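3. Data Quality at the Clestton Site

The customer file supplied by Plisa held 2,178 records. Our group drew a sample of 400 and compared each entry with the matching record in the Kröger billing system. In 50 cases the two addresses did not agree - most often after a change made in March.

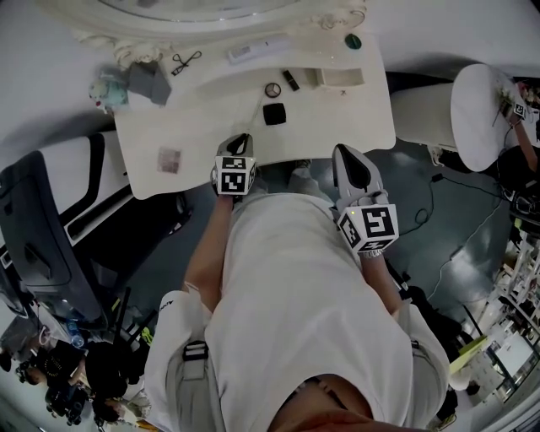

4. Recommendations

Plisa should name one owner for customer master data. Duplicate checks should be run before records are passed to the Rakow warehouse, and the sample test should be repeated each term.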